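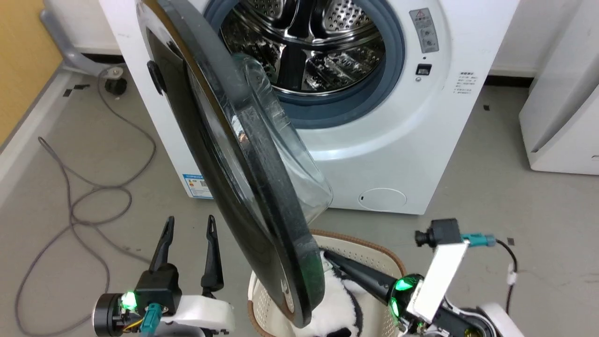 About Lumton Laundry

Hi, I'm Omolara Dauda, and I run Lumton with my business partner Ayodele Babalola. We wash things! Sheets, school uniforms, chef's aprons, the quilt your grandmother made that you're scared to put in your own machine (bring it in, we love those).

We started with two front loaders and a folding table from a yard sale, and I still think front loaders are the way to go. They're gentle on cotton, and you can get your whole arm in the drum to hunt for the missing sock. Ayodele is strict about the rubber seal around the door — he wipes it after the last load every night, and then the door stays open until morning so the drum can air out.

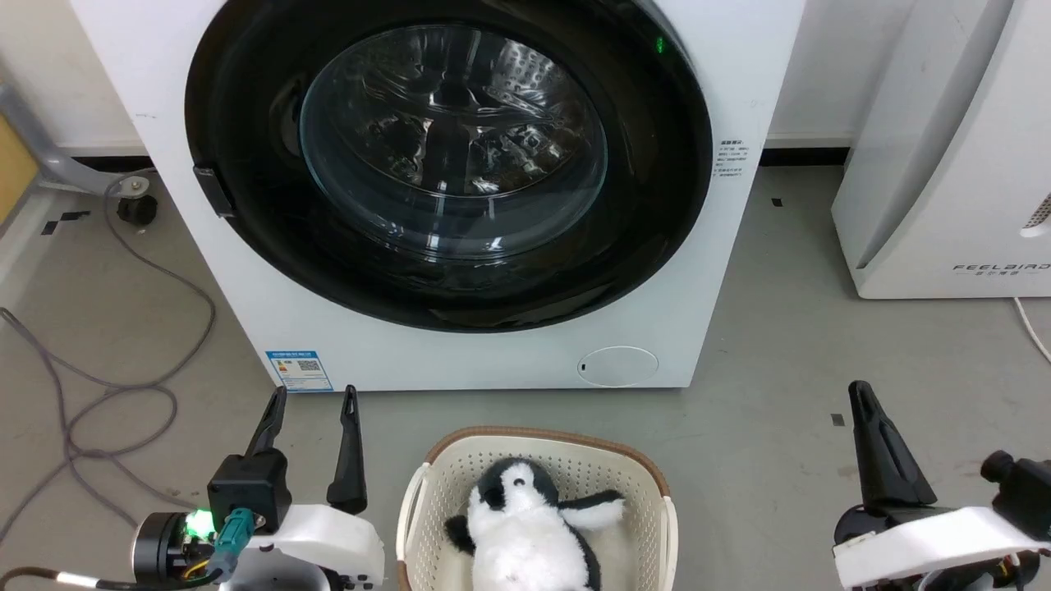
The other thing he's strict about is the filter behind the little round cover down at the bottom. We've had hairpins come out of there, guitar picks, and once a very clean house key. If it's yours, it's still in the jar by the register!

These days we wash for 11 small restaurants and a guesthouse called Nusaswood, plus anyone who walks in with a bag. Drop off before 9 in the morning and it's folded by dinnertime. We don't use scented soap unless you ask, and pillowcases get ironed — I can't help myself.

Lumton Laundry, 1121 Chukwu Street | Contact us | © Lumton | Back to top

We use cookies to keep this site working. Accept | Settings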